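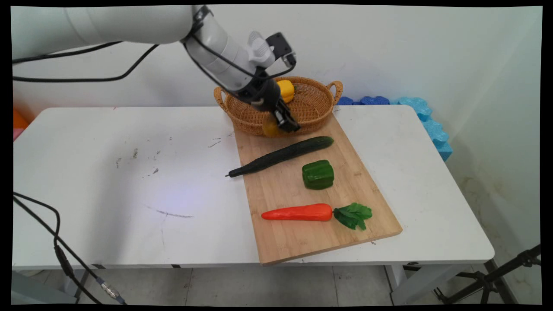 Grade the Log, Then the Demo
Radomír Zelenák
July 14, 2018

The manipulation course at Loder ends with a demo. Each team gets two minutes at the table, the arm moves produce from a cutting board to a basket, and the instructors write down how many items went in. That number is 60 percent of the project grade. I have taught the lab section of this course long enough to have argued for the number, and I now think it should be cut to 20 percent, with the balance moved to the attempt log.

The task is ordinary. A fixed board, a fixed basket, a small set of vegetables, one arm, one parallel gripper. A student who has finished the kinematics homework can get a single item into the basket by the end of the first lab week. The remaining weeks go to making it happen again, and that part of the work is almost invisible in a two-minute demo.

Last term the teams logged 519 grasp attempts between them. I read all of them. Each entry has the commanded pose, the finger opening, the item, the result, and a free-text field for the cause. The free-text field is where the course is. One team wrote "slipped" in every failed entry. Another team wrote the contact point along the cucumber, which finger touched first, and whether the wrist had rotated to follow the long axis. The first team scored higher at the demo. Their two minutes went well, and I have no way of saying whether the next two would have.

The produce is better test material than it looks. A cucumber laid diagonally has one good grasp direction and a large number of bad ones. If it overhangs the board, the planner has to deal with two support heights under the same object, and a team that modeled the table as one plane finds out about it late. A bell pepper is blocky enough to forgive a bad yaw angle but has lobes, so the fingers settle wherever the lobes let them. The carrot is simple until somebody segments the greens along with the root and computes a centroid in the leaves. All three faults show up clearly in a log. In a demo they show up as one missed item each, with equal weight.

The basket gets less attention than it should. Students treat it as a drop zone, a point in space above which the fingers open. The basket has looped handles at both ends, so the approach direction matters. Items already in the basket take up room, so the release height for the third item should differ from the release height for the first. Two teams used one constant for all of them. I would like to grade that decision directly, and at present I can only grade its consequences if they happen to occur during the demo slot.

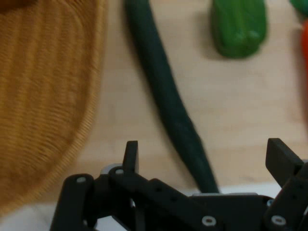
Why not just run a longer demo?
Time and variance. A longer demo gives a better estimate of the success rate, but it takes the arm away from every other team while it runs, and it still says nothing about whether the team understands its own failures.

The wrist view is a good case for this argument. With the gripper low over the board, the hardware takes up a large part of the picture and the objects run out of it at the edges. Teams that trained a detector on clean overhead shots were surprised that it performed poorly there. A detector that needs the whole outline of a cucumber will not get it at the moment when the estimate matters most. The better teams accepted this, took the pose from the fixed view, and used the wrist view only for a final lateral correction. One team masked out the gripper and fitted a line to what was left of the dark green region. It is a crude method, 21 lines of code, and I would give it full marks. The current rubric gives it none, as the rubric has no row for methods.

There are objections. The strongest one came from Michalík, who runs the section next to mine: a log can be written to please the grader. Students learn quickly which words get points, and "finger contact asymmetric at proximal third" is as easy to copy as "slipped." I agree that this will happen. The remedy is to check the log against the recorded joint data, which we already store in Duteo for every attempt and never open. Pull 12 entries per team at random. Compare the stated cause to the recorded finger position and wrist pose. If the entry says the item was dropped in transit and the fingers had closed fully at the board, the entry is wrong and the team loses the points. This takes me one afternoon per team, less than I now spend on demo scheduling.

The second objection is motivation. Students like the demo. They invite friends to it, and several have said it was the reason they signed up. I would keep it for that reason, and also because a public deadline makes people freeze their code. Twenty percent is enough to keep it serious.

The third is the Tristau competition, which our students enter in the fall and which counts items and nothing else. Some colleagues feel that the course should train for the format students will face. I would answer that the teams that do well at Tristau are the ones that can diagnose a miss between rounds, and that is a log-reading skill.

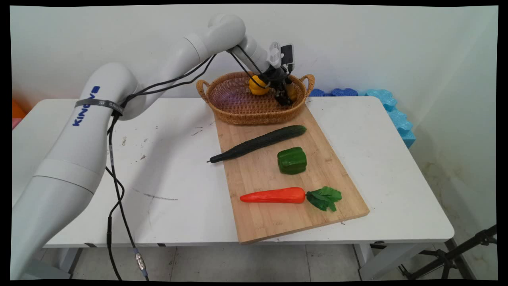 Kinova arm at the basket; cucumber, green pepper and carrot on the board.

My proposal for the next term is therefore short. The demo stays at two minutes and 20 percent. The attempt log becomes 50 percent, half for completeness and half for agreement with the joint data. The written report keeps the remaining 30 percent and must include one failure traced to its cause with the relevant log entries attached. The word "slipped" may be used if the entry also states in which direction.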